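首页 评测 上手 导购 论坛 投稿

数码 > 外设 > 便携屏

Kistham 12 寸便携屏用了 4 个月：包里从此多了一样东西

栏目：长测 / 便携显示器 / 移动办公

先交代一下背景：我平时用一台十三寸的轻薄本，家里有一台大显示器，出门就只剩笔记本那块小屏。写稿的时候一边是文档一边是资料，来回切窗口切到烦。三月份换工作以后跑外面的日子越来越多，终于下决心买便携屏，挑来挑去，最后买了 Kistham 这块 12 寸的。

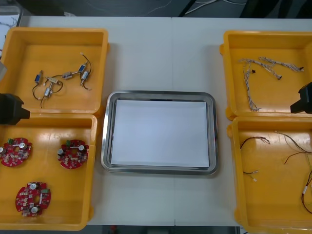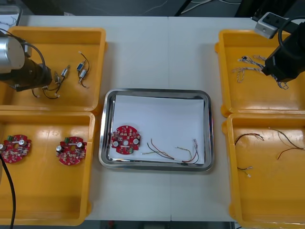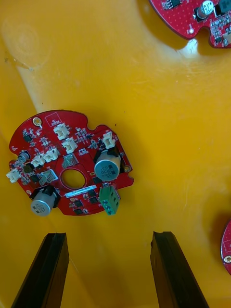
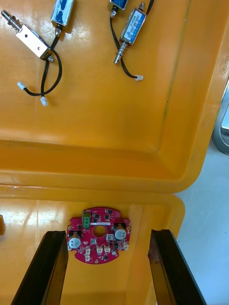 买之前最犹豫的就是尺寸。市面上卖得最多的是十五六寸的，同样的价钱能买到更大的面积，怎么看都划算。我也借过朋友 Elaheh Esfahani 那块大的用了一个星期，画面是真舒服，可是背着它坐地铁、上高铁、再走一段路去开会，到后来就不太愿意带了。高铁小桌板更是一场灾难，笔记本一放，大屏只能竖着夹在腿和前排座椅中间，乘务员推车过来我还得赶紧收。12 寸就刚好，跟笔记本并排放在小桌板上会超出去一点点，但是站得住，不用拿手扶。

所以我的结论先放在前面：如果你跟我一样，买便携屏是为了真的天天带出去，小一点没关系，甚至应该买小一点！下面慢慢说。

外观和手感

机身是深灰色的金属背板，摸上去有很细的磨砂感，不太沾指纹。屏幕比例是三比二，我特别喜欢这一点，看网页和文档的时候一屏能多出好几行，竖过来用更过瘾，像一张稍微窄一点的 A4 纸。Kistham 在系统里默认认不出竖放，要自己去显示设置里转一下方向，转好以后它会记住。我第一次竖过来的时候歪着脖子看了好半天才反应过来可以改，说出来有点丢人。

支架是一体式的，从背后翻出来，阻尼很紧，立在桌上敲键盘也不会晃。角度可以一直开到几乎平躺，给对面的人看东西的时候很方便，往下一按，再把画面倒过来就行了。支架收回去以后和背板是齐平的，塞进电脑包的夹层完全不刮内衬。唯一的毛病是新买来的时候太紧了，得用指甲抠，我在边上贴了一小条胶带当拉手，大概一个月以后松开一些，胶带就撕掉了。

随机送的保护套我只用了几天。套子本身做得不差，里面是绒的，可是磁铁吸力偏弱，从包里往外拿的时候经常是屏幕先出来，套子留在包里。后来换成了 Hisen 的一个毡布内胆包，原本是给平板用的，尺寸居然正好，边上还多一个小口袋可以放线。

接口和供电

这一节想多写几句，因为便携屏好不好用，我觉得一多半就看接口怎么安排。

Kistham 给了 2 个 USB-C，全在左侧，两个都能走视频，也都能进电，插哪个都行。听起来理所当然是吧？可我之前看过好几款，都要分清楚哪个口是供电的、哪个口是接电脑的，插错了就黑屏，字还印得特别小。这块我闭着眼睛摸到哪个插哪个，从来没出过问题。另外还有一个 mini HDMI，我用得少，只在家里接过一次旧游戏机，画面马上就出来了，拉伸的比例要进菜单里改。

和笔记本一线连的时候，它从电脑取电，亮度默认会压到一半多一点。室内完全够看，靠窗的位置就有点吃力。这时候可以把充电器插到屏幕的另一个口上，它自己提亮，同时把电反过来送给笔记本，于是整个桌面上只有一个充电头、两根线。我第一次发现能这么接的时候高兴坏了，出门少带一个充电器，感觉比买了块屏幕还赚！

需要留意的是反向供电会打折扣，充电头的功率被屏幕先吃掉一部分。我用原来的小充电头，开着一堆网页的时候笔记本电量基本不涨也不跌，换成 Wieser 那个功率大一些的就没有这个烦恼了。如果你的电脑是性能比较猛的那种，建议直接给电脑单独插电。

线也要说一下。盒子里给的线偏硬，而且太长，在咖啡馆的小圆桌上绕来绕去像一条蛇。我换了一根短的、带弯头的，桌面马上清爽了。买线的时候一定看清楚支不支持视频，我抽屉里有好几根长得一模一样的 C 口线，只有一根能点亮屏幕，现在那根被我贴了标签。

画面

屏幕本身我很满意，不过先说好，我是写字的，不修图也不调色，没有仪器，只能讲眼睛的感受。

文字很锐。中文小字号最怕糊，这块屏缩放开到百分之一百五十的时候，宋体的横画也清清楚楚。白底偏一点点暖，和我的笔记本放在一起看得出来差别，进菜单把色温往冷拨一格之后就接近了。漏光在右下角有一小块，全黑的画面晚上关灯才看得到，平时看不出来。表面是雾面的，头顶有灯也不反光，靠窗坐的时候我特别感谢它。

同事 Romain Millet 是做平面设计的，我让他帮忙看了一眼。他的意思是拿来放素材、放聊天窗口完全可以，定稿的颜色还是回到主力显示器上看。我觉得很公道，本来也没指望它干那个。

刷新率是六十，滚动网页的时候和我那台高刷的笔记本比，会觉得慢半拍。头几天挺明显的，后来我把需要滚动的东西都放在笔记本上，参考资料、邮件、日程表这些不怎么动的东西挪到便携屏，也就不在意了。

声音

有 2 个扬声器，朝下，声音就是那种“有总比没有强”的水平。接上以后系统会自作主张把声音输出切过去，开视频会议时我以为对方网络不好，声音怎么变得又远又扁，查了半天才发现是从屏幕里出来的。去声音设置里把它停用，就清净了。耳机孔倒是有，底噪很小，偶尔看电影会用。

菜单和按键

右侧背后有一个小拨杆，上下拨是调亮度，按进去是菜单。我一直很怕外设的菜单，翻译怪、层级深，光是想关个提示框都要找半天。Kistham 的菜单居然很正常！一共就一页多，中文通顺，亮度、色温、画面比例、音量都在第一层。还有一个选项可以把电源灯关掉，晚上在酒店用的时候简直太贴心了。

不太满意的是自动休眠。笔记本合上以后屏幕会提示“无信号”，然后过一会儿再睡，那个提示框亮得刺眼，还满屏幕飘。睡下去以后再打开笔记本，有时候它醒得慢，要等几秒钟，窗口已经全部跳回主屏了，得一个一个拖回去。七月更新了一次固件，好了很多，偶尔还是会碰到。更新的过程要用电脑下载一个小工具，目前只有 Windows 版，用 Mac 的朋友得借台电脑，这一点希望他们快点补上。

和别的方案比

有人会问为什么不直接拿平板当副屏。我试过，旧平板加无线投屏，在家里挺好，到了网络乱七八糟的地方就开始卡顿、掉线，鼠标指针一跳一跳的，看得人心烦。而且平板上的通知会弹出来，弹着弹着我就去刷别的了。便携屏没有自己的脑子，这一点我反而很喜欢。

同样尺寸的我还在店里摸过 Cirkska 那款，更薄，边框也更窄，放在展台上真的好看。可是它没有自带支架，要靠折叠的皮套撑着，角度只有固定的那几档，桌子稍微不平就往后滑。如果你常年在固定的桌子上用，或者本来就打算配一个支架，那它也值得考虑，屏幕的观感和 Kistham 不相上下。

适合谁，不适合谁

经常在外面写东西、查资料、看表格的人，我会很放心地推荐。程序员朋友可能也喜欢，竖过来看日志很合适。打游戏的、剪片子的，还是看大尺寸高刷的吧，12 寸真的会委屈你。还有就是眼睛已经开始怕小字的朋友，最好先去店里看看，我妈试用了一下，把缩放开到两倍以后能放的内容就不多了。

至于耐用，目前为止背板边角有一处磕碰，是我自己在安检的时候没放稳，漆掉了一点，屏幕没事。接口插拔了这么久依旧很紧，没有接触不良。支架的阻尼比新买来时松了一点，还是立得稳稳的。

补充一点小经验：

带出门的时候，屏幕朝笔记本那一侧放，中间夹一张擦屏布，不然键盘那一面的脚垫容易在雾面上蹭出印子。

副屏放左边还是右边，在系统里拖一下示意图就行，高度也记得对齐，要不然鼠标走到边上会被卡住。

擦屏幕用微湿的布就好，不要用酒精棉片，说明书上也写了。

有朋友在评论区问支架能不能装到三脚架上。背面没有螺丝孔，得另外买夹子，我手头没有合适的，等试过再来更新。还有问手机能不能直连的，我的手机可以，插上就是镜像画面，横过来看视频不错，不过手机掉电飞快，最好给屏幕那边插上电源。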